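The Case for Opening the Case
Opinion
Jacobus Modise
Apr 7, 2024

The district of Irkness will retire 468 desktop computers in June. The present plan is to send them to a recycler by the pallet, sealed, and to buy new machines of a kind that cannot be opened without breaking an adhesive seal. It is the view of this writer that the plan should be delayed until the existing machines have been looked at properly, one at a time, with the side panel off.

A desktop tower is among the last pieces of office equipment whose parts a reasonably careful person can name and replace. Memory sits in slots with latches. Drives sit in a cage. The processor is held under a bracket with a lever, and it can be lifted out and used in another board of the same type. A single failed part is no reason to discard the rest, yet our purchasing rules treat the whole computer as one item with one date of expiry.

Mbali Hlongwane, who manages equipment for the Clodby schools, put the matter to the board in writing. Of the 27 computers her office examined last year, only 3 had a fault in the motherboard. The others needed a drive, a memory module, or a cleaning. They are back on desks in Clodby today.

The objection usually raised is the cost of labor. It is a fair objection and should be answered with figures. Clodby allows 4 staff hours a week for this work and has not exceeded them. There is also the matter of data. A drive that leaves the building inside a sealed case is a drive on which the district has no record, and the present contract with the recycler asks for none.

A second objection is that older machines are slow. Some are, and those should go. Many of the tasks our offices perform, such as attendance, correspondence and inventory, place modest demands on a computer, and it is wasteful to buy for the heaviest user in every room.

The board should therefore require that every tower be opened and its usable parts recorded before disposal. It should also give preference, in the next purchase, to cases that can be opened with ordinary tools. Neither measure calls for a new department.

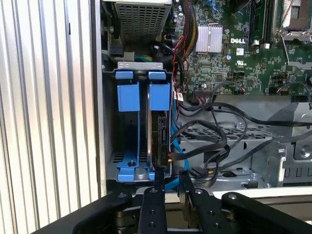
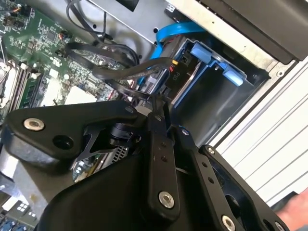
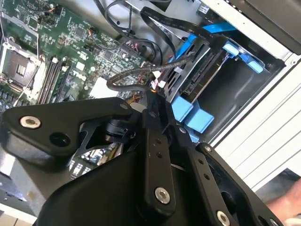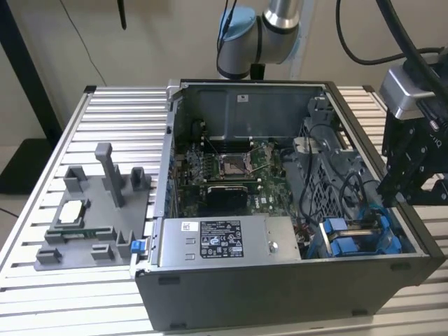 Desktop computer with the case open and the motherboard in view.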